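Equipment planning for hand-held gripper work

Equipment planning for hand-held gripper work is the process by which an organisation decides what to buy, hire or build before it begins recording manual tasks with grippers carried by a person. It covers the choice of device, spare parts, computing and storage, the preparation of rooms, and the staff time needed to keep everything in service. The subject is normally treated as a branch of capital budgeting for robotics, although the sums involved are smaller than those for a robot arm and a larger share of them falls under running costs.

Background

A hand-held gripper allows an operator to carry out a task through the same kind of fingers that a robot will later use. As no arm is required at the recording stage, early budgets often treated the grippers as minor tools and placed them under consumables. The practice caused difficulty at the end of the financial year, when devices that had been written off on paper were still in daily use and had no allowance for repair. The Clallell programme moved its grippers to the equipment register in its second year, and its planning notes are the source of much of the vocabulary used in this article.

Main cost headings

Devices. The principal decision is between single and paired working. Cloth handling, including the folding of garments and bed linen, is usually planned for two hands, and the unit of purchase is therefore the pair. In the Clallell plan one pair was entered at £1,474, including cables and cases but excluding delivery.

Wearing parts. Finger pads, cables and pivot fittings are listed separately from the device. Pads used on knitted fabric pick up lint and lose grip sooner than those used on boxed goods, and a plan drawn up for one kind of task should not be copied across to another without revision. Pads are best ordered in the same batch, as small differences in thickness alter how far the fingers close.

Computing and storage. Storage is the heading most often set too low. The Clallell plan allowed £880 for drives in its first year and exceeded this before the second quarter had ended. Later versions tied the allowance to planned hours of recording, with a separate line for a second copy held on another site.

Rooms and furnishings. Work may take place in a laboratory, in a furnished room or in an ordinary home. Laboratories are simple to insure and schedule. Homes offer beds, blankets, shelves and personal belongings that would be costly to assemble elsewhere, but they bring expenses of their own: travel, payment to the household, cover for accidental damage, and time for setting up and clearing away.

Staff time. Charging, cleaning, calibration and the labelling of recordings are commonly left out of first budgets. The Fagundes method, named after the planning office that introduced it, adds a fixed share of paid hours to every device on the register.

Purchase, hire and loan

Outright purchase suits programmes expected to run for 3 years or longer. Shorter programmes may hire. Trunach, a hire firm, offers paired devices by the month and replaces worn pads within the charge; breakages to the linkage are billed to the customer. Loans between institutions are also found, but the lender's calibration records should travel with the equipment, and responsibility for cables should be stated in writing.

Mixed arrangements are possible. Under the Menda scheme a core set is bought and additional pairs are hired for busy periods. The scheme depends on all devices being of one model, for recordings made with different finger lengths may have to be stored and processed separately.

Timing of orders

Orders are generally placed so that devices arrive before staff are appointed. A trial period is then used to test mounting, cable length and the rate at which batteries are used. Plans reviewed in April benefit from a full winter of records, including heavier garments, which take longer to fold and wear the pads more quickly.

Criticism

The cost-per-hour figure favoured by finance departments has been criticised for rewarding quick, repetitive tasks. A flat box can be moved many times in an hour; a soft garment may need several attempts at a single fold. Some planners accordingly budget by task type and report hours only as supporting information.

See also: capital equipment register; equipment hire; garment folding; tool calibration
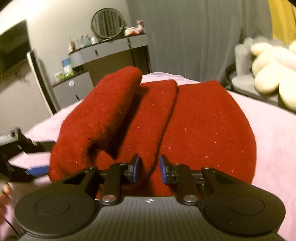
Jaxon Gagnon
Contributing Editor, Equipment and Procurement
Last revised 2026-04-22

Cloth handling with a hand-held parallel gripper. The blue-tipped fingers are at the lower edge of a folded red knit garment on a pale pink blanket, with a second gripper at the left.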